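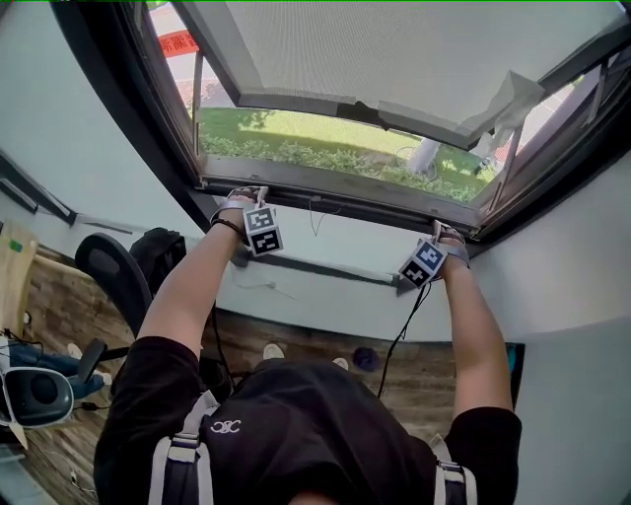 読了時間:4分

件名:Re: 突き出し窓の網戸と下框の掃除について
差出人:Kyrylo Semeniuk
宛先:住まいの手入れメーリングリスト
日付:2026年8月3日

みなさま

Semeniuk です。いつもお世話になっております。日本語に間違いがありましたら、どうぞお許しください。

先週、Ko さんから窓についての質問がありました。返事が遅くなりましたが、私の家でも同じ形の窓を使っていますので、経験したことを書きます。はじめに、いただいた質問を引用いたします。

> Shu-fen Ko です。
> 庭に面した部屋の窓が、下から外へ押し上げて開く形です。
> 春から網戸が灰色に汚れて、風の通りが悪くなりました。
> それから、閉めるときに最後のところで重くなり、
> 強く引かないと閉まりません。
> 掃除だけで直りますか。金具に油をさしたほうがよいですか。
> また、窓のすぐ外に低い植え込みがあるので、
> 外から手を入れるのが難しいです。
> 部屋の中からできる方法を教えてください。

まず、重くなる原因についてです。私の窓の場合、金具には問題がありませんでした。枠と障子のあいだの黒いゴムに土ぼこりがたまって、固くなっていました。水でぬらした布で二回ふいて、乾いた布で一回ふいたら、軽く閉まるようになりました。ですから、油の前に、ゴムの掃除をおすすめいたします。

順番は次のようにしております。

1. 窓を全部開けて、支えの棒と斜めの腕金具がしっかり止まっていることを確かめます。
2. 網を乾いたやわらかいブラシでなでます。上から下へ、力を入れないで動かします。
3. 下の框を両手で持って、少しだけ上下に動かしてみます。がたがたするときは、ねじがゆるんでいる可能性がありますので、掃除の前に締めます。
4. ゴムをふきます。角のところは指に布を巻いてふきます。
5. 最後に、金具の動くところをふきます。

三番のとき、片手だけで持つと障子が斜めになります。私は前にそれで腕金具を少し曲げてしまいました。両手で、左右の同じくらいの位置を持つのがよいと思います。手が届きにくい高さでしたら、踏み台を使ってください。私は Tarholm の踏み台を使っています。安いものですが、足の裏にすべり止めがあります。

網の枠と窓の枠のあいだには、いろいろなものがはさまります。枯れ葉、綿ぼこり、庭から飛んできたビニールなどです。はさまったまま閉めると、ゴムがつぶれて跡が残りますので、閉める前に一度見てください。白いものは明るい外を背にすると見落としやすいです。私も二度見落としました。

植え込みについては、部屋の中からの掃除だけなら切らなくてもよいと思います。ただし、枝がのびて下の框にさわるようになったら、葉の汁がつきますので、その部分だけ切ってください。私の家では、窓を開けても枝にさわらないように、毎年11月に低く切っています。

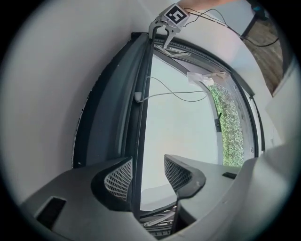
Pei-shan Wu さんからは、ゴムに洗剤を使うのはやめたほうがよい、という意見を個人あてのメールでいただきました。ご本人の許可がありますので、ここに書きます。Wu さんの家では、台所用の洗剤をうすめて使ったところ、半年ぐらいでゴムの表面がべたべたになり、夏に窓がくっついて開かなくなったそうです。今は水だけにして、乾いたあとで Stivaden のシリコーンスプレーを布に少しつけて、うすくのばしているとのことです。直接ふきかけるとガラスにもかかってしまい、あとで取るのが大変だそうです。

私もこの意見に賛成です。ガラスは光っているときに汚れがよく見えませんので、スプレーのあとは、斜めの方向から見て確かめるのがよいと思います。

もう一つ、ゴムを交換する場合のことです。ふいても固いままのとき、または角が切れているときは、交換が必要です。私は Dillarmont という店で、長さ6メートルの巻きを買いました。私の窓は、框の外側をはかると一周で200センチでしたので、十分に余りました。もし品番がわからないときは、古いゴムを5センチほど切って店に持っていくと、断面を見て同じ形を探してくれます。写真だけでは溝の深さがわからないと言われました。

新しいゴムは、引っぱりながら入れないでください。入れたときはきれいでも、何日かたつと縮んで、角にすきまができます。少し押すようにして入れます。上の辺の真ん中から始めると、つなぎ目に雨がたまりにくいです。

Ko さんに教えていただきたいことが二つあります。窓を閉めるときに重くなるのは、左右の両方でしょうか、それとも片方だけでしょうか。片方だけでしたら、金具の調整ねじかもしれません。また、網は外すことができる形でしょうか。もし外せるなら、浴室で水をかけて洗うのがいちばん早いです。

調整ねじについては、私は自分でさわったことがありません。過去の投稿で Hiu-tung Man さんがくわしく説明していました。投稿番号は162です。ねじを回す前に元の位置に鉛筆で印をつける、ということが書いてあったと思います。

長いメールになってしまいました。まちがっているところがありましたら、ご指摘をお願いいたします。

よろしくお願いいたします。

Kyrylo Semeniuk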